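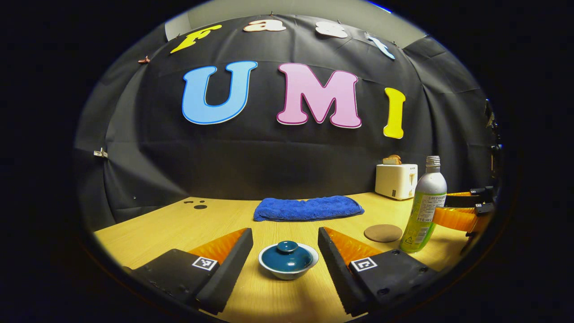 Cut-out letters on black fabric, two rows.

How to Hang Paper Letters on a Fabric Backdrop

By Kerstin Lundgren
January 13, 2019

Fabric is a forgiving thing to hang letters on. Pins leave no marks you will notice, and you can move a letter as often as you like. The trouble is that cloth sags, and a row that looked level on the floor can look drunk once it is up. This is the order I work in.

What you need

Plain dark fabric, wider than your longest word
Card stock or heavy paper for the letters
Straight pins, or double-sided tape for thin cloth
Chalk and string
Clips or a rod to hang the fabric from

Hang the fabric first

Put the cloth up the day before if you can. Most of the fold lines from the package will drop out overnight, and the rest can be steamed from the back. Leave a little slack at the sides. Pulled tight, the fabric gets sharp ridges running down from every clip, and letters won't lie flat over them.

Cut the letters

Draw each letter on the back of the card, reversed, so the pencil lines don't show. Keep the strokes at least as wide as two fingers — thin strokes curl. For an outline, cut the same letter twice in two colors, one slightly larger, and glue them together. Let the glue dry under a book for 30 minutes.

Moen card is what I buy, in the 400 sheet box, but that is far more than one banner needs. Any stiff paper will do.

Mark the lines

For a straight row, stretch the string between two pins and chalk lightly along it. For an arc, tie the chalk to one end of the string, have a helper hold the other end well below the row, and swing it across.

Start with the middle letter and work outward. On an arc, turn each letter so that its foot points down toward the place where the string was held.

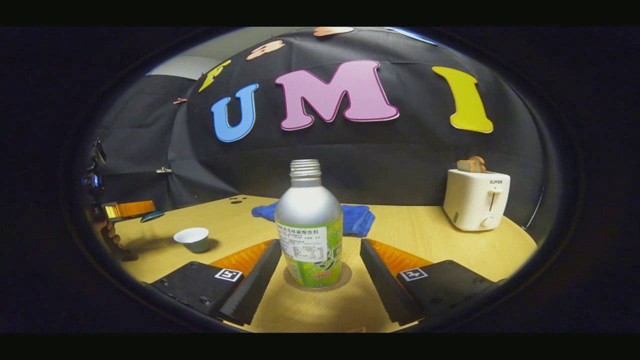

Pin each letter at the top only until the whole word is up. Then walk to the far side of the room and look at the gaps. Round letters such as O and C need to sit closer to their neighbors than straight ones like H and I. Measuring won't help much with this, so go by eye.

When the spacing looks right, add a second pin near the bottom of every letter. Wide ones such as M and W want 2 at the bottom, one in each leg.

Brush off the chalk with a dry cloth. If a line stays behind, dab it with a damp sponge and leave it alone until it dries.

To store the letters, lay them flat in a folder with the pins out. Frøydis Björklund keeps hers between sheets of baking paper — the glue edges can stick together in a warm closet.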